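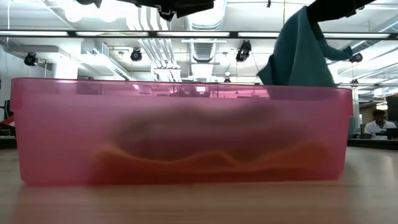 3.2 Ranger le linge dans du translucide

J'avoue que le rangement du linge m'a toujours plus intéressée que son pliage, et c'est par là que Bastien Roussel et moi avons commencé notre étude sur les bacs (il voulait parler des armoires, j'ai gagné). Tout le monde croit qu'un bac translucide permet de retrouver ses affaires d'un coup d'œil. Oui, mais quoi exactement ? À travers la paroi rose de la figure 4, le tissu orange du fond se repère tout de suite, alors que la masse brunâtre posée dessus reste floue, et bien malin qui dirait où elle s'arrête ! Le tissu bleu-vert, lui, se voit très bien tant qu'il dépasse du bord.

Chez Jacqueline Chauvin, qui nous a ouvert ses placards en février, 40 bacs étaient rangés par couleur de linge, jamais par usage. Ça m'a d'abord paru bizarre, puis j'ai essayé chez moi et je n'en démords plus.

Figure 4. Tissus dans un bac rose translucide.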